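Section 4. Folding pants and filling the storage bag

The Siller wardrobe insert has shelves 604 mm wide. The leaflet in the carton says any adult pants will fit once folded "naturally." We doubt that, so please use the steps in this section.

1. Clear a table longer than the pants. A bed will do if it must, but soft mattresses leave soft folds, whatever the leaflet claims.

2. Empty the pockets and close the zipper.

3. Lay the pants out at full length with the legs side by side, and look for corners of cloth poking out past the bottom edge. Creases at this stage come back later, and no amount of patting will remove them.

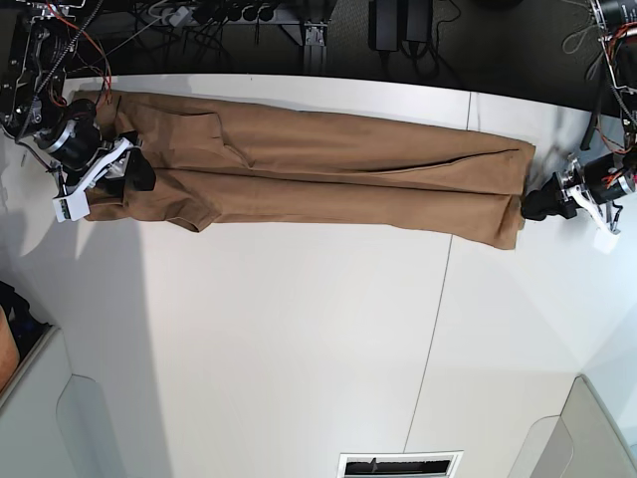
Shona Rakena wrote in to say she skips the flattening and just rolls everything from the waist down, and her shelves look fine to her. Rolling is allowed. Our objection is that rolled pants drift apart as soon as one pair is taken out.

4. Tuck any stray corner back in and smooth from the waist toward the hems with a flat hand.

5. Fold the hems up to the waist, then fold once more. Heavy twill may refuse the second fold. Leave it at one.

Note: The "fold in thirds" method on the Petchrat hang tag gives a bundle 467 mm long on larger sizes. Measure before you believe it.

6. Items that won't hold a fold go in a cloth bag. Put the heaviest piece in first, press the air out with your palm, and gather the open end. A small clip can be added, though we have yet to see one hold an overfilled bag shut.

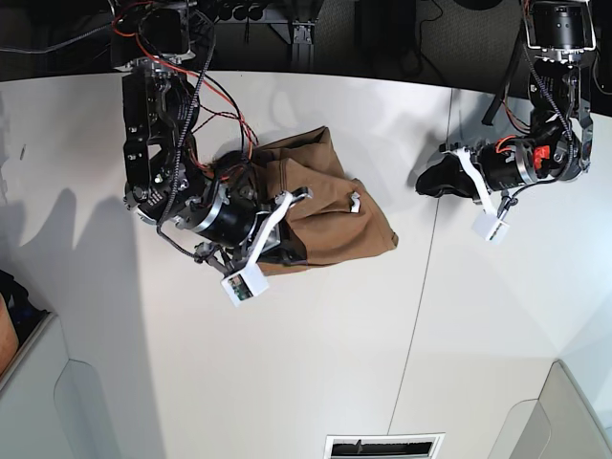

7. Set bags on the bottom shelf only, with the gathered end facing you.

Caution: Do not stack bags. The carton says two are fine. Ours slid off.

Caution: Scented sachets are sold as moth protection. Treat them as perfume, and check wool by eye every November.

Shelf spacing is covered in Section 5.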